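Care of Cleaning Textiles: Handout for Unit Four
Burkside Institute of Household Services
13/09/2026
By the Department of Textile Care

This handout accompanies the fourth lecture of the course and should be read before the practical session. It covers the sorting, washing, drying and folding of microfiber towels. Cotton and linen were treated in Unit Three and are mentioned here only for comparison.

1. Fiber and pile

Microfiber is a synthetic textile, in most cases a blend of polyester and polyamide. The individual filaments are very fine, and in many cleaning towels they are split during manufacture, which gives the cloth a large surface for picking up dust and moisture. Students should be able to tell three constructions apart by hand: flat weave, waffle weave and plush pile.

Flat weave towels are used on glass and polished metal. Waffle weave towels are generally kept for drying. Plush pile is the softest of the three and is chosen for delicate finishes and for buffing. It also holds the most lint, and for that reason it receives the most attention in this unit.

Many plush towels are finished with a separate border. The border may be stitched on as a band or wrapped around the edge, and it often differs from the pile in color and thickness. When a towel is inspected, the border is examined first. Loose thread, a lifted seam or a hard spot at a corner can mark a soft surface, and a towel with any of these faults is moved to general duty.

2. Sorting and washing

Towels are sorted by task and then by color. The Burkside laundry room keeps 78 towels in circulation for student use, and all of them are entered in the Vuvby register at the start of each term. A towel that has been used on floors does not return to furniture or glass, even after washing.

The following rules apply to every load:

Wash microfiber separately from cotton. Cotton sheds lint, and the pile will hold it.
Set the water to 40 degrees Celsius unless the care label gives a lower figure.
Use a small measure of liquid detergent. The department supplies Sang.
Do not add fabric softener or bleach.
Shake each towel once before loading and once after unloading.

Dark borders may release dye in the first few washes. New towels with a contrasting edge are therefore washed alone or with others of the same kind until the rinse water runs clear.

3. Laying out and folding

A plush towel should be laid out on a clean, smooth, light-colored surface. Lint and stray threads are easier to find against a pale background, and a smooth top does not catch the fibers. The towel is opened fully, and the corners are located before any attempt is made to flatten the middle.

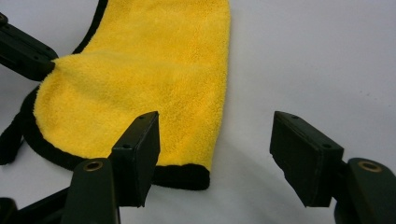 Flattening proceeds from the center toward the edges, with the palm held open. Pressing hard is of little use – the pile springs back, and a raised fold that has been pushed down in one place tends to appear in another. It is better to lift the nearest edge slightly, let the cloth settle, and smooth it again. Where the border has curled under, it is turned out by hand along its whole length before the first fold is made.

The standard fold for this course is in half and then in half again, with the border edges aligned. A thick border adds bulk at the corners, so the stack should be built with the folded sides alternating. Stacks that lean are to be taken down and rebuilt.

4. Storage

Folded towels are stored in closed cabinets by task group. The Catelmont shelving in the laundry room is labeled accordingly. Towels must be completely dry before they are put away. Any towel found damp in a cabinet is washed again, together with those directly above and below it.

Preparation for the practical session

Bring two plush towels, one with a border and one without. Be ready to identify the construction of each and to demonstrate the standard fold. The written inspection sheet is due at the end of the session.

Comments

Does the 40 degree rule also apply to the waffle weave towels? The label on mine says 60.

Yes. The course setting applies to all three constructions.

The alternating stack helped a great deal. Mine always fell over toward the border side.

Could the Unit Three handout be posted again? The link no longer opens for me.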